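**Wonano Opens Its Doors for a July of Desktop Repair and Reuse**

*Old office towers get sorted, opened up and put back to work, and the public is invited to come watch*

Wonano, the computer reuse workshop on Saliba Street, will run an open month this July for anyone who wants to know what happens to a desktop computer after an office is finished with it. Visits are free, and the benches will be busy from 10 a.m. until mid-afternoon.

The workshop has taken in 242 retired desktop towers since the start of the year, most of them from Drundus, the regional bookkeeping firm, which replaced the machines on its accounting floors over the winter. So far 135 have been rebuilt and sent out to school libraries, tenant groups and adult reading programs. The rest are on the shelves in the back, waiting their turn or giving up their parts.

"People think of an old computer as one dead thing, and then you take the side panel off and there's so much in there!" said Suha Farah, who runs the Wonano benches. "The power supply may be fine. The memory is usually fine. Sometimes all it needs is a different hard drive and a good going-over with a brush, and I still get a kick out of it every time."
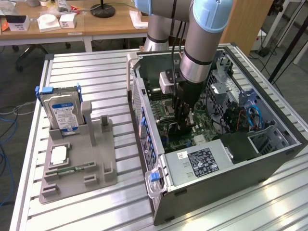

Each tower goes through the same steps. It is laid on its side, the panel comes off, and the drive and memory are taken out and checked on their own. Drives are wiped before anything else is done with them, and any drive that can't be wiped is destroyed on site. Memory modules are tested and sorted by size. Cables are kept too, since a good SATA cable is always wanted by somebody two benches over.

Visitors in July can follow a tower from intake to the finished shelf, and there will be a practice table with cases for anyone who wants to try seating a memory module or sliding a drive back into its caddy (harder than it looks the first time, and very satisfying when it clicks). Children are welcome at the practice table with an adult. Closed shoes, please.

The open month also marks the start of the Fesar Shelf, a free parts library for people fixing their own machines at home. It will open with more than 200 tested parts, mainly memory, drives, power supplies and cables. Borrowers sign a card, take the part home and try it. If it solves the problem, they keep it.

Wonano is also looking for donations of desktop towers in any condition, with or without drives. Keyboards and mice are welcome. The workshop can't accept monitors or printers this summer.

Donations can be dropped off at the side entrance during bench hours. Groups of six or more should call the front desk before coming so that a bench can be set aside.

**Press contact:** Suha Farah, Wonano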